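4. Countertop oven: placing, first run and everyday use

Applies to the shared kitchens at Skoteo and the studio kitchens at Cadeo. Last revised Feb 9, 2020.

4.1 Where the oven goes

1. Put the oven on a flat, level surface that can take some heat.
2. Leave a hand's width free on both sides and more than that on top. Nothing is stored on the oven, and that includes oven mitts, paper towels and the instruction booklet.
3. Pull the oven far enough forward that the back does not touch the wall or press on the cord.
4. Run the cord behind the oven and straight to the wall outlet. Do not use a power strip.
5. Open the door all the way once. It has to come down without hitting anything on the counter.

Note: The counter outlets in kitchen 118 share one circuit with a limit of 3000 watts. Add up the ratings on the labels before you run the oven and the kettle together. If the breaker trips, turn both off and call the desk at extension 1328. 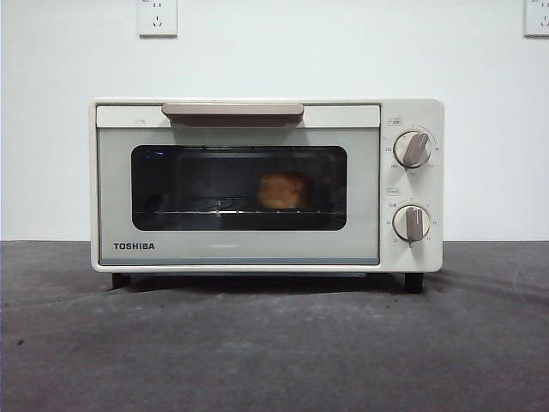

A reader of the last edition wrote in to ask whether the oven can go back in the cupboard between uses, as counter space is tight. It can, once it is fully cool and unplugged. Carry it by the body with both hands, never by the door handle, and take the rack out first or it will slide around.

4.2 Before the first use

1. Take out all packing material, including anything tucked under the rack or behind the heating elements.
2. Wash the rack and tray in warm soapy water. Dry them well.
3. Wipe the inside with a damp cloth. Do not spray cleaner into the oven.
4. Slide the rack in level. Both sides have to sit at the same height.
5. Run the oven empty for ten minutes at a middle setting with a window open.

There may be a light smell and a little smoke during this run – it comes from the coating on the new elements and goes away. If it is still there after a second empty run, stop and report it.

Let the oven cool with the door open before you put food in it.

4.3 Labels and stickers

Leave rating labels where they are. The repair shop will want them, and a label that has been peeled off and stuck back on usually can't be read. Plain paper stickers can come off with warm water and a soft cloth. Do not use a blade on the housing.
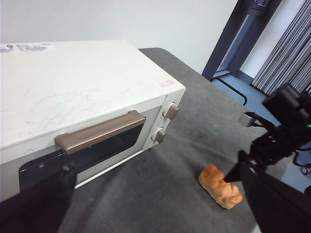

Van den Broek

4.4 Toasting bread and rolls

The settings here are starting points. Small ovens differ, and the same oven will brown faster on the second round than on the first.

1. Set the bread on the rack near the middle, away from the side walls. A single piece can sit a little off center.
2. Close the door. It should shut without being pushed hard.
3. Set the temperature knob first. For sliced bread go fairly high, for rolls a step lower.
4. Set the timer knob. On ovens with a wind-up timer, turn past the ten-minute mark and then back to the time you want. Short times are not accurate otherwise.
5. Look through the window from the halfway point on.
6. To stop early, turn the timer back to zero. 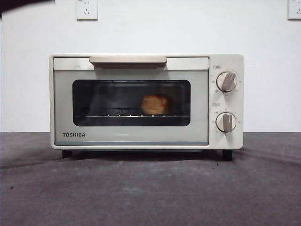 Fig. 3. The two control knobs, with their scales and labels.

Tall rolls brown on top well before they are warm inside. Lower the rack one position if there is one, or lay a loose piece of foil over the roll for the first few minutes. Keep the foil clear of the elements.

Caution: The window and the metal parts get hot and stay hot after the timer has run out. Use the handle and a dry mitt.

4.5 Cleaning the counter

Crumbs collect under the front edge of the door and along the feet. Clear them at least once a week, more often in the shared kitchens.

1. Unplug the oven and wait until it is cool.
2. Empty the crumb tray, if your model has one.
3. Lift the oven and set it to one side. Don't drag it, as the feet leave marks.
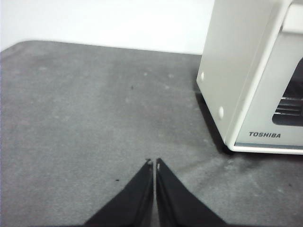
4. Brush the surface toward you with a soft brush, then go over it with a barely damp cloth. A fabric mat or runner should be shaken out outdoors.
5. Let the surface dry before the oven goes back.
6. Check the clearances in 4.1 again and plug in the cord.

Spare racks and trays are ordered through Jetska, with delivery in April for the next round. Write the kitchen number and the model number from the rating label on the order slip.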